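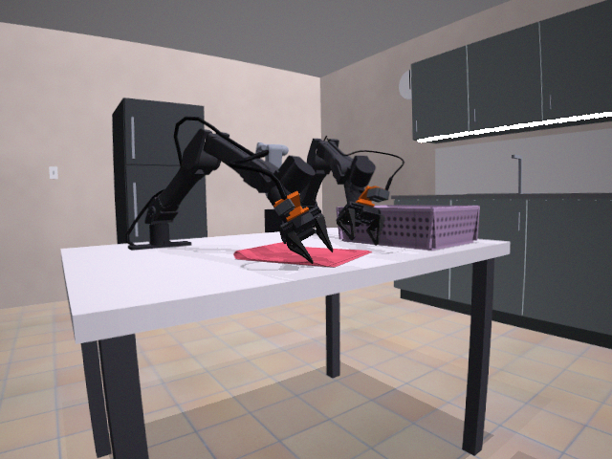

Bergþóra Sveinbjörnsson is late, and she knows it, and she is already talking before her coat is off. The bus again. She runs the Storamari mending room, does the teaching and most of the sweeping, and has 5 pupils waiting on hems next door. So we get half an hour. Less, probably.

First question, how did it start. "Socks," she says. "My grandmother's socks. I had a drawer of them with no heels and I could not throw them out, so I learned." That was years back. Then neighbors. Then strangers with coats over their arm.

Storamari opened in May with 2 sewing machines and a secondhand iron that tripped the lights. Rent was the scary part. "I wrote the number on a piece of paper and put the paper in a drawer," she says. The first month she took in 345 pieces, mostly pants. Zippers, knees, seat seams. Someone brought in a tent.

What does she turn away? Not much. Leather, "because my hands hurt." Wedding dresses if the wedding is that week. Anything where the cloth itself has given up. She holds a sleeve to the window to show me, you can see daylight through the elbow, and says a patch there would only tear the next inch over. Better to cut it down for a kid.
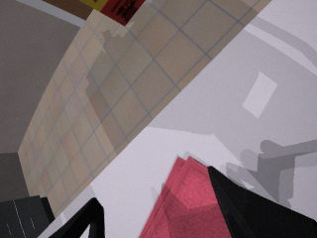 She has opinions on thread. Buys it from Hunex, by the cone, and gets cross about people using the old spool they found in a cookie tin. Old cotton snaps. Pull a foot of it between your hands, she says, if it breaks easy then dont sew with it. Needles too. Change them way more than you think.

I ask about money and she laughs. A hem costs what a sandwich costs. A full reline is a different conversation. The Flurketlow grant, 1,000 for the year, covers the free evening class and no more than that. "People ask me why I give lessons, I am teaching my customers not to need me. But they come back. They learn buttons and then they bring me the hard things."

The class is full til spring. Beginners start on a straight seam, then a pocket, then a darn on a mushroom. Most hate the darn. One man, a retired welder named Shevchuk, took to it in one night and now does all his family's sweaters, and does them in teh wrong color on purpose. 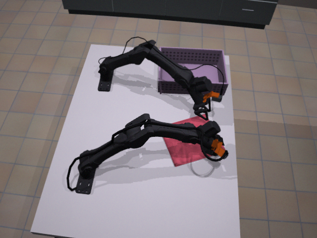 Two arms on a white table, with a lavender basket.

Her advice for anyone with a mending pile at home: wash it first. Then pick the smallest job, do that one, stop. "You don't do the pile. The pile is too big, it makes you sad." She keeps her own in the hallway and it has a winter coat in it from two winters ago.

Someone calls from next door, a bobbin is jammed. She's up. Coat still half on.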